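WHY IS A CLEAR BOX SO HARD TO SEE?
See-through stuff, cloudy stuff, and a red pen
By Toshiko Miyazaki, for the Taltby Young Finders page

You put your pens in a clear plastic box. You put the box on a white table. You turn around, you turn back, and you bump it with your elbow. Pens everywhere. Where was the box? Right in front of you.

Florencio Ibarra, age nine, wrote in to ask how come. Good question, Florencio. Quick answer first, long answer after.

Quick answer: you only see a thing if it changes the light on its way to your eyes. A clear box doesn't change it much.

LONG ANSWER, PART ONE: LIGHT

Light comes from the lamp or the window. It goes in straight lines. It hits stuff. Then one of these happens, or a mix.

It bounces off. A red pen bounces the red part of the light and soaks up most of the rest, so red is what gets to your eye.

It gets soaked up. Black socks do this a lot. Not much light comes back, so we say black.

It goes through. Windows, water in a glass, clear tape.

Most things do a bit of each. Even a very clean window bounces a little light back, and you can see your own face in it at night when the room is bright and the yard is dark. Go try that. It's best with the lights on and your nose almost on the glass.

THREE WORDS TO KNOW

Transparent (trans-PAIR-ent). Light goes straight through. You can read a book on the other side.

Translucent (trans-LOO-sent). Light goes through but gets scattered around on the way. You can tell something is there, maybe what color. Good luck reading it. Wax paper is like this. So is a bathroom window with the bumpy glass.

Opaque (oh-PAKE). No light through. Wood, a cereal box, your brother when he stands in front of the TV.

The middle one is the tricky one. People say "clear box" for a box that is really sort of cloudy. Store people do it too. Frosted is another word for it.

WHAT MAKES PLASTIC CLOUDY?

Plastic is made of very very long molecules. Think of spaghetti. In some plastics the spaghetti is all in a messy tangle, and light slips through fine. Those come out clear like glass. Acrylic is one.

In other plastics some of the spaghetti lines up in neat little bundles, with messy bits in between. Light bends a tiny bit every time it goes from neat to messy. Lots of tiny bends, and the light is going every which way. Milky! A lot of kitchen tubs are made from a plastic like that.

And the outside matters. A smooth surface lets light go through in order. A rough one scatters it. Thats why an old clear ruler goes foggy, it's all the little scratches. Factories can make the surface rough on purpose to get the frosted look.

SO WHY DOES IT VANISH ON A WHITE TABLE?

Because what you see through the box is the table. White behind, white through the sides, white through the bottom. Your eye is looking for a place where the color changes and it doesn't find a lot.

Put the same box on a blue blanket. Blue through the sides, sure. But now the cloudy parts and the shiny parts show up pale against the blue. Much easier.

WHERE TO LOOK

Edges. This is the big one. An edge is a place where the plastic turns a corner, and light that got inside comes out there, or bounces off the rim. So edges can look bright, or a bit gray. An artist drawing a glass of water draws the edges first and hardly anything in the middle.

Shadows. Even see-through things make a shadow, just a weak one. Some light got bounced away or bent, so less of it lands on the table.

Stuff inside. Put one bright thing in the box and your brain does the rest of the work. You see the thing and then you start seeing walls.

Now look for these in the pictures. Edges first, then shadows. Only one has something bright in it to help.

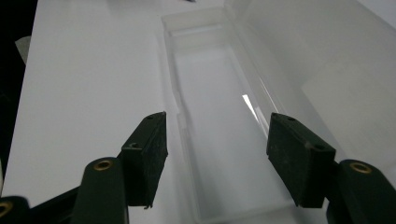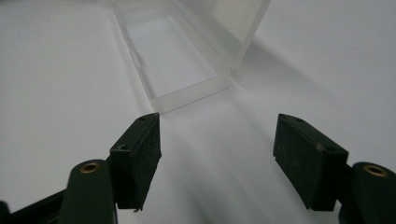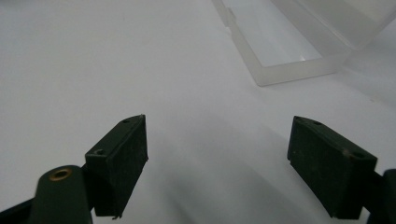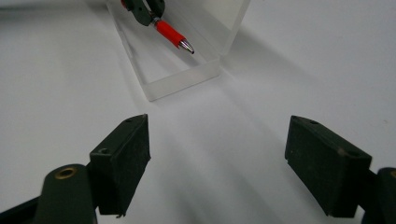 A see-through plastic container on a white surface, four times. The red pen with the silver tip is in the last one.

Taltby Young Finders – Issue 35 – Page 2

Did you go straight to the pen? Most people do. Red on white is about as easy as it gets. Now go back to the second and third pictures and look for the little bump or notch on the side of the box. Small, and nearly the same color as everything else. Take your time.

TRY IT AT HOME

You need: a clear or cloudy plastic box, white paper, dark paper, a flashlight, a red pen.

Box on the white paper. Step back. Keep stepping till you can't make out the sides any more. Put a sock down where you are standing.

Swap to the dark paper. Do it agian. Is the sock in the same spot? (Junpei Chiba tried this in the hallway and ran out of hallway.)

Back to white. Put the pen in. Look at the box, not the pen – do the walls seem easier to find?

Last one. Lights low, flashlight from the side, down close to the table. Watch the edges. Then move the flashlight up over the top and see what the shadow does.

Draw what you saw. Edges first.

WORD BOX

Scatter – to send off in lots of directions.
Molecule – a very tiny piece of stuff, too small to see.
Rim – the top edge all the way around.

Send drawings to Buppha Khamphan at the Taltby library desk, name and age on the back please. We have room for 30 on the wall. Next time: why is ice clear in the middle of a pond and white in your freezer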